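Home Visits Growers Cellar Notes Contact

A morning at Kellside

I had wanted to see Kellside for years, ever since a friend opened one of their old-vine whites at a birthday lunch and the whole table went quiet. So when Hiwot Kumsa wrote back to say yes, come in May, come before nine, I was at the gate at eight-thirty with a notebook and no breakfast.

Kellside is a growers' cellar, owned by the families who farm the slopes above the village of Sescombe. Hiwot runs the tasting room and half of everything else, as far as I could tell. She put me straight into the truck and we went up to see vines first, which is how I like it.

The road climbs through chestnut woods and then the trees stop and you're in the Usman parcel, the top of the whole property. What a place! The soil is thin and full of flat gray stones that slide under your boots, and the wind never lets up. The vines are trained low, like little bushes, and they had put out shoots as long as my hand. Hiwot says they flower almost two weeks behind the ones at the bottom. Usman gives the cellar 2000 bottles in a normal year and fewer when there's hail, and I now understand the price a lot better.

Lower down the ground turns to clay and the rows are wide enough for a tractor. Most of the everyday red comes from here. I asked if anyone felt snobbish about it and she laughed and said it pays for the roof.

Back at the cellar I met Onni Mäkelä, the winemaker, who came for one harvest and stayed. He talks fast and pours faster. We went through the tank hall (concrete, painted inside, very cool) and then down a set of steep steps to the casks. He likes big old wood and very little of it. The reds get eleven months, the Usman white gets longer, and he tastes every cask himself on the same morning each month with the radio off.

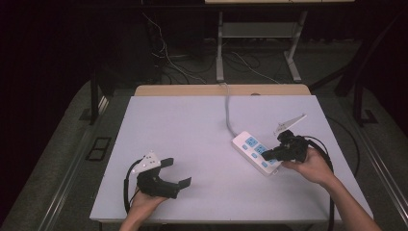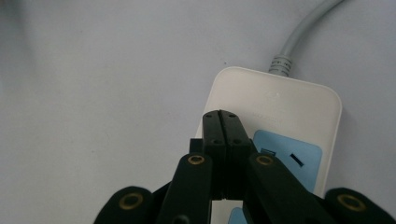
What we tasted

We started with the village white, straight from tank. Pears, a bit of fennel, and a salty finish that made me want oysters at ten in the morning. It goes into bottle in a few weeks and I'd buy it by the case.

Then the rosé, which I expected to skip past and didn't. It's darker than the fashion, with real grip, and Onni makes it from grapes picked for that purpose. Try it with grilled sardines or a tomato tart.

The everyday red is called Cernevus, after the stream at the bottom of the clay. Juicy, peppery, gone before you notice. There is also a cask selection under the same name, 3807 bottles in the current release, and it's a much more serious thing: black cherry, dried thyme, tannins that need lamb or another three years. I went back to it twice.

Last came the Usman white, poured from a magnum that had been open since the night before. Quince, beeswax, wet stone, and it kept changing in the glass while we talked. I stopped taking notes, so you'll have to trust me on the rest.

If you go

Write ahead, as the tasting room is small and Hiwot is often up in the vines. Mornings are best. Wear proper shoes if you want to walk Usman, and bring a jacket for the cask cellar even in summer. The shop sells everything except the magnums, and there's a bakery just down the hill in Sescombe that does an onion flatbread I ate in the car with both hands.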